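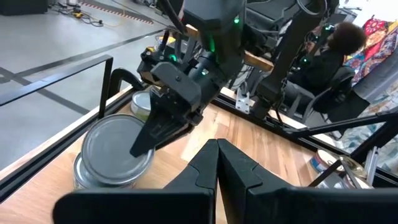
Stacking and storing tinned goods on an open surface

Contents
1. Before you start
2. Sorting by diameter
3. Building the stack
4. Tins stored on their side
5. Loose lids
6. Checking the stack

1. Before you start

This page covers round tins kept on a table or open shelf, from small fish and paste tins up to the large catering size. Square tins are dealt with on a separate page.

Clear the surface and wipe it down. Grit under the bottom rim is the usual cause of a tin that rocks. Check the surface with a spirit level in both directions. A fall of 15 mm over 1000 mm is too much for any stack higher than two; pack the legs first.

Wipe each tin as well, paying attention to the groove inside the top rim. Dried syrup in the groove stops the next tin from seating.

Set aside any tin that is swollen, leaking, badly rusted or sharply dented on a seam. Do not stack it and do not eat from it. A shallow dent in the side wall is acceptable on the top layer only.

2. Sorting by diameter

Sort by diameter first, contents second. Two tins with the same label can come from different lines and differ by a millimetre or two at the rim, enough to matter. I keep Akitz chopped tomatoes and Espinoza chickpeas in one column, as the rims match. Prenanari tins are slightly narrower and go in their own.

Look at both ends. Most tins have a raised rim at the top and a recessed base that drops inside it. Others, mainly drawn tins with no separate base, are designed to nest and have a visible step near the bottom. The two types do not always seat on each other. Try one pair before building a column.

The rings pressed into a lid allow the end to flex during processing. They are not a locating feature. If a tin is resting on the rings and not on the rim, it is too small for the one underneath.

3. Building the stack

Place the heaviest tins at the bottom, 60 mm or more from the table edge. Lower each tin straight down until the base meets the rim, then turn it a few degrees either way. It should turn without lifting. If one side rises, take it off and look for dirt or a bent rim.

Three layers is the limit on an open table. With a raised edge or a rail, four is reasonable for the standard size. Leave a finger's width between columns – a tin removed from a tight row tends to bring its neighbour with it.

Smaller tins go on a front row of their own, or on a riser at the back.

4. Tins stored on their side

Tins can lie on their side if they are blocked at both ends of the row. Place the seam at the top and turn the labels outwards. A folded tea towel under the row is sufficient for short periods. For anything permanent use a rack; the Cillura wire rack, 166 mm deep, takes the standard size with a small overhang.

Do not stand an upright tin on one that is lying down.

5. Loose lids

Plastic caps for part-used pet food and powder tins are kept with the tins they fit. Metal lids that have been cut off have sharp edges and go straight into the empty tin for recycling, with the top of the tin pinched closed.

6. Checking the stack

Press lightly on the top tin of each column with one finger, at the rim, in four places. Any movement means rebuilding from the layer that moves. Repeat after restocking.

Page maintained by Rigoberto Meléndez. Last revised in October: rack depth corrected in section 4.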